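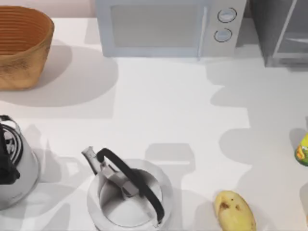

Does adding simulated kitchen episodes help if I only have a few real ones?

I've got 95 real demos and 3,711 from the Feltano simulator. Do I mix them or train in two stages?

Answer 1
Two stages worked better for us. We pretrained on 2,565 sim episodes, then fine-tuned on real ones only - mixing from the start gave worse results on cupboards.

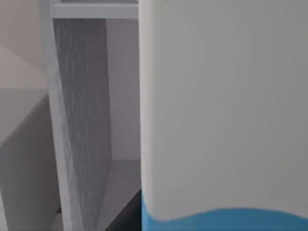
Keep the wrist views in both stages and run at least five seeds. One seed tells you very little.

Answer 2
Depends on the task. Try Prundent?

Answer 3
Mixing is fine if you weight the batches. I use half and half.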